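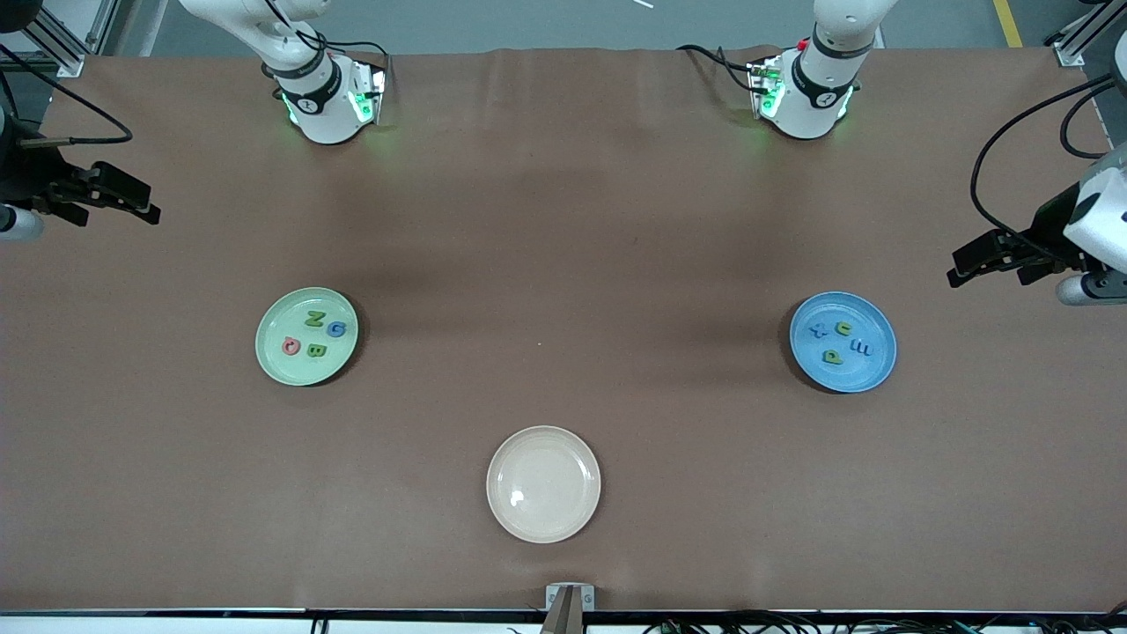 # Where Does Brown Come From?

Look for brown in a rainbow. You will find red, orange, yellow, green, blue and violet, but you will not find brown. Still, brown is on your shoes, in the garden and on your toast. So how can we see a color that the rainbow does not have?

## Light comes first

The light of the sun looks white, but it is made of many colors together. When the light falls on a thing, the thing keeps a part of it and sends the other part back. The part that comes back can go into your eye, and this is the color that you see.

A green plate sends back mostly green light. A blue plate sends back mostly blue light. A white plate sends back almost everything, and a black shoe keeps almost everything. This is one reason why black shoes become so warm in summer.

## Brown is a dark orange

Brown is orange that is not very bright. You can try it with 4 things: orange paint, black paint, a brush and a sheet of paper.

1. Paint a spot of orange on the paper.
2. Take a little more orange and mix it with a very small drop of black.
3. Paint this second spot next to the first one.
4. Add another drop of black and paint again.

After a few spots you have a brown. If it looks too green, put in a bit of red.

Your eye also compares a color with its neighbors. The same brown spot looks darker on white paper than on black paper. Cut out 2 spots from the same brown and put one on each kind of paper. Many children do not believe that they are the same, and then they put them side by side and look again!

## Many kinds of brown

Brown can go in the direction of yellow, like sand, or in the direction of red, like bricks. It can also be mixed with pink and a little gray. Such a color is called mauve-brown, and it is softer than the brown of chocolate. 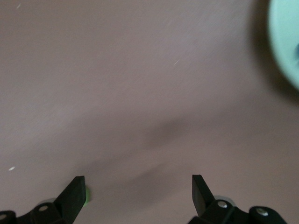
*A pinkish brown. The shade is not the same everywhere.*

When you paint a large thing, for example a table, look at it slowly from one side to the other. One part can look lighter and another part warmer, also when the whole table has only one color. Painters use this, and they mix several browns for one table.

## Brown from the ground

Long before there were paint shops, people took brown from the earth. In the hills near Sallness there is a clay with much iron in it. Iron together with air and water makes rust, and rust is a brown with red in it. The old paint makers of Sallness dried the clay, ground it between stones and mixed it with oil.

The Plirnidari Color House in the same town keeps 228 small jars of earth colors. The oldest powder was found in a pot that is 4000 years old. It is still brown, because earth colors fade very slowly.

## Words to remember

- **Pigment:** a powder that gives paint its color.
- **Shade:** a darker kind of a color.
- **Mauve:** a soft purple or pink color with some gray in it.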